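Looking inside a desktop PC – notes for week 3
Josée Doucette, January 28, 2026

Last week we stuck to the outside of the machine, so now we get to open one up. Lay the tower on its side before you start poking about. I still see people trying to do it with the case standing upright, and it's a misery (you end up peering in sideways with a torch in your teeth!).

Find the big green motherboard first, then work outwards from it. I always go to the processor socket next, then look for the power supply, which on an old Dell like mine is a silver box with a label full of tiny print and certification symbols. The yellow, red and black wires carry power. Don't worry about naming every little component on the board yet – I can't name them all either. 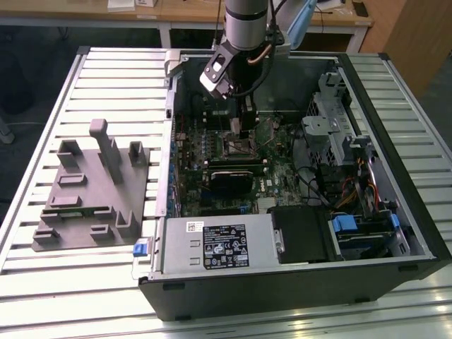
Drives and cables

Have a look at the grey metal cage and the blue drive clips. Blue plastic on these cases usually means "this bit is meant to be moved by hand", so start there and leave the screwdriver alone for now. Sketch the cable runs before unplugging anything, please, and label both ends.

For February: read the Drakwood handout up to page 40 and bring your sketch.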